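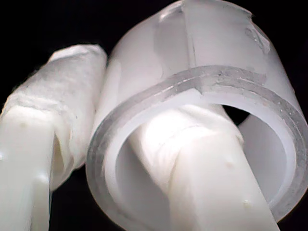

Padded gripper fingers and a roll of clear tape.

How to calibrate a wrist force sensor before contact work

A six-axis force/torque sensor between the arm and the tool gives useful numbers only after you have told the controller what the tool weighs and where its center of mass sits. Skip this and the arm will drift whenever you turn on force control, or push harder on one side than the other. The steps were written for the Nimby controller but apply to most arms that let you log raw sensor values.

Before you start

Mount the tool you plan to use, with all its cables and hoses. A cable added later changes the result. Tighten the flange bolts in a cross pattern to the torque in your arm's manual. Let the sensor warm up for 34 minutes with the power on and the arm still. Cheaper sensors drift a lot during warm-up, and the first readings of the morning are the worst.

Clear the workspace. The wrist will swing through large angles.

Step 1. Check the raw signal

Open the sensor page and turn off any filtering and any tare. Watch the six channels with the arm parked. You should see small noise around a steady value on each one. The value does not have to be zero. If one channel is flat or pinned at its limit, stop and check the connector before going on.

Step 2. Choose your poses

You need the tool pointing in many different directions. Three poses are enough on paper if they are well chosen, but the answer will be poor if one of them is noisy. We use 18. Include straight down, straight up if the arm allows it, and horizontal in four directions. Fill in the rest with poses at odd angles.

Keep the cable slack in every pose. If it pulls tight in one, change that pose or drop it.

Step 3. Record

Move to each pose at low speed. Wait two seconds after the arm stops, then log for five seconds and save the average of each channel along with the flange orientation. Don't touch the tool or the table while it logs.

On Nimby, the routine is under Tools, Payload, Identify. On other controllers you can write a short loop that does the same thing.

Step 4. Solve for the payload

The fit has ten unknowns: six sensor offsets, the tool weight, and three numbers for the center of mass. Forces give you the weight and the force offsets. Torques give you the rest. An ordinary least squares fit is fine. Davoud Kiani's script in the Skundmont folder does both parts and prints the error for each pose.

Look at the errors before you accept anything. One bad pose usually means a tight cable or a bump. Remove it and run the fit again. If you end up with fewer than 12 good poses, record a new set.

Step 5. Check the weight

Take the tool off and put it on a kitchen scale, with any bracket that sits on the tool side of the sensor. Compare this with the fitted weight. Remember that part of the sensor itself counts as load, so the fitted number will come out a little high. The maker's data sheet normally lists that mass.

Step 6. Test it

Enter the values, turn compensation on, and move slowly through a few poses that were not in the recorded set. The compensated forces should stay close to zero in all of them. Then turn on hand guiding at low gain with a hand near the stop button. Let go of the arm. If it creeps, go back to Step 4 and check the sign of the gravity vector, which is the most common mistake.

When to repeat it

Repeat after any tool change, after a collision, and after the sensor has been unbolted for any reason. A plain tare before each job takes care of slow drift but does not correct a wrong weight or center of mass.

Thanks to Jomar Lumbao for the correction to Step 5.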